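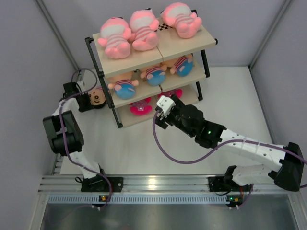
Plush dolls on a three-tier shelf, wooden boards on a black metal frame.

Household > Clothing care > Knitwear

Washing, drying and storing fine-gauge wool sweaters

Last updated: 15th October

These notes cover thin merino, lambswool and cotton-blend sweaters of the kind worn for golf or under a jacket. Heavy hand knits follow the same steps but need longer drying times. Cashmere can be treated as merino, with less handling.

Before washing

Check the care label first. If it says dry clean only, stop there. Turn the sweater inside out, close any zipper, and fasten the buttons on a cardigan. Measure the chest width and the body length with a tape and write both down. You will need the figures when the sweater is laid out to dry.

Treat collar and cuff marks with a drop of wool detergent and cool water. Press it in with a fingertip. Do not rub, as friction and moisture together are what cause felting. Grass stains on cuffs respond better to a 15-minute soak.

Hand washing

Fill a basin with cool water and add wool detergent at the dose printed on the bottle. Enzyme detergents sold for cotton should not be used on wool. Submerge the sweater, press it down a few times and leave it for 8 minutes. Drain, refill with water at the same temperature, and press again. Two rinses are normally enough. A third is worth doing on dark navy and burgundy, which tend to carry loose dye for the first few washes.

Lift the sweater out with both hands under it. A wet sweater held by the shoulders will stretch, and the ribbing at the hem does not always recover.

Machine washing

Only use the wool cycle, and only if the label allows it. Put the sweater in a mesh bag with room to move. Set the spin to the lowest speed offered. My own machine, a Wurnano, has a wool program that spins faster than I like, so I cancel the spin and use the towel method below. Leave out fabric softener - it coats the fiber and makes pilling worse on merino.

Removing water

Lay a bath towel flat, put the sweater on it, and roll the two up together from the hem. Press along the roll with your forearms. Unroll, change to a dry towel and repeat. Do not twist.

Drying

Dry flat on a mesh rack, out of direct sun and away from radiators. Pull the body gently to the measurements you wrote down. Line up the side seams, then square the cuffs and the neck rib. Turn the sweater over once the top side feels dry. In a cool basement, a fine-gauge merino took 11 hours, and a lambswool crew neck was still damp at the underarm after that.

Pilling

New sweaters pill most at the sides and under the arms. Use a fabric comb on a flat surface and work in one direction. Battery shavers are faster but will cut a raised stitch, so keep them off cable patterns and embroidered logos.

Storage

Fold knitwear, do not hang it. Wash everything before it goes away for the season, as moths are drawn to skin oils and food residue. I do this in September for cotton blends and at the end of spring for wool. Cotton storage bags are better than plastic for long periods. Cedar blocks need sanding when the scent fades, and they are a mild deterrent at best.

If you find small holes or casings, seal the sweater in a freezer bag and leave it in the freezer for two weeks. Vacuum the shelf, the corners and the floor below before anything goes back.

Snags

Do not cut a pulled loop. Push it through to the inside with a blunt needle, then ease the fabric sideways until the stitches on either side take up the slack.

Notes by Riaan Mkhize, Plondville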